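I keep a page of notes for the house, and this part is about rain clothes, because I ruined two good jackets before I learned how to treat them. My name is Nizar Matar. I am not a textile expert, only a man who lives in a rainy town and doesn't like to buy the same thing two times.

The most common mistake is to wash the jacket too little. Many people are afraid that washing takes the protection away. But skin oil and dust also make the fabric absorb water, and the jacket feels heavy and cold after a short walk. I wash mine when the water doesn't make drops on the shoulders anymore. Usually it means once in January and once more before summer.

**Before the wash**

Empty the pockets and close every zipper and every Velcro strip. Read the label inside. If there is a stain on the collar, rub it with a little liquid soap and a soft toothbrush, and wait ten minutes. I always lay the jacket flat on the bed with the sleeves open to the sides, and I look at it in daylight from the window. In this way I find the small holes and the loose threads before the machine makes them bigger.
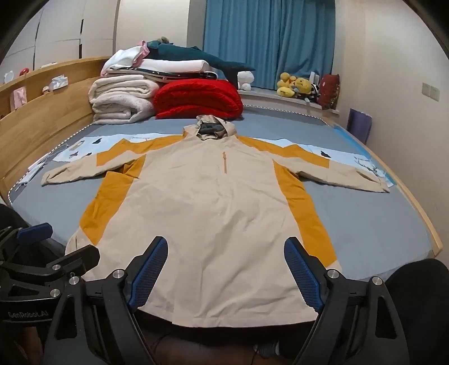 Don't use fabric softener. It leaves a film which attracts water. Powder is also not so good, as it can stay in the seams. I use Ovolley liquid, the one without perfume, and I run a second rinse. The 500 ml bottle is enough for me for more than a year. Set the machine to a gentle cycle with warm water, and keep the spin low. Never put jeans in the same load.

**Drying**

Hang it on a wide hanger, zipper open, hood out. A thin wire hanger leaves marks on the shoulders. When the outside is dry, turn the jacket and let the inside dry too, this needs one more night in my apartment. If the label permits the dryer, low heat for 20 minutes helps the coating to work again. If it doesn't permit, leave the dryer alone.

To test, I put a spoon of water on the sleeve. If the water makes round drops, I do nothing. If it goes dark and flat, I use a spray like Tresau on the clean jacket, outside on the balcony, and wipe the extra with a cloth after two minutes.

**Storing**

Don't fold it tight in a plastic bag for the whole summer. The coating can become sticky on the fold lines. I tried this with my old green one and it smelled like glue. A cotton bag or just the closet is better.

On the day when I change the closet from one season to the other, I put everything on the bed first, blankets and clothes together. Then I decide what goes to wash, what goes up to the shelf, and what I give away.

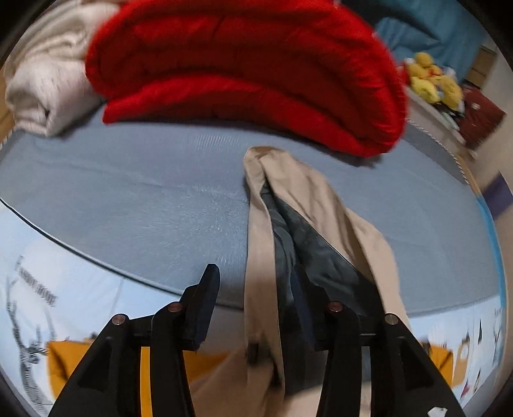 ### Filed under: Bedding and soft things

**Cushions.** Shake them outside every 7 days or so. If the cover comes off, wash it inside out and put it back when it is still a very little damp, so it stretches better.

**Fuzzy blankets.** Cold water, half load, no high heat. Brush with a soft brush when dry.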